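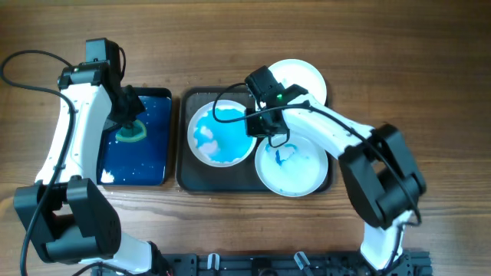

# Keeping a shared science classroom kitchen in good shape

Posted Mon 23 December by Jeanine Vanhove

I love a home economics lab that doubles as a science room! Ours at Sullik does both, for 316 students a week in term time, and by October every year the drawers are chaos and the good measuring spoons have gone to live in the chemistry closet. These are the habits that have stuck.

## Two sets of everything that touches food

Buy one set for cooking and one for experiments, and mark them so a tired seventh grader can tell them apart. We use a band of red nail polish on the handles of the science set. It survives the dishwasher for most of a semester, and touching it up is a job students fight over (really!).

## Measuring cups

- Soak cups that held dough in cold water. Hot water cooks the flour on.
- Store them unnested if they're even slightly damp.
- Check a new cup against the kitchen scale before class. One cup of water should weigh close to 237 grams, and I've had a cup from a bargain bin miss that by a mile.

## Labels that stay on

Painter's tape and a grease pencil beat every fancy label I've tried. Write the date and the class period, then fold over one corner so it peels off in one go. If an old paper label has left glue behind, rub in a little cooking oil, leave it while you do the attendance sheet, and wash with dish soap.

## Sticky drawers

Pull the drawer all the way out, brush the crumbs off the runners and rub a plain white candle along any wooden ones. I did all 13 drawers in room 423 in a single planning period and they glide like a dream now!

## The last five minutes

Stop early, even when the muffins are late. Each table washes, dries and puts away its own things, and the next table over checks the drawer. Dishcloths go over the rail, never in a heap in the sink.

Next up: getting burnt sugar out of a saucepan, which I've now had to do 2 weeks running.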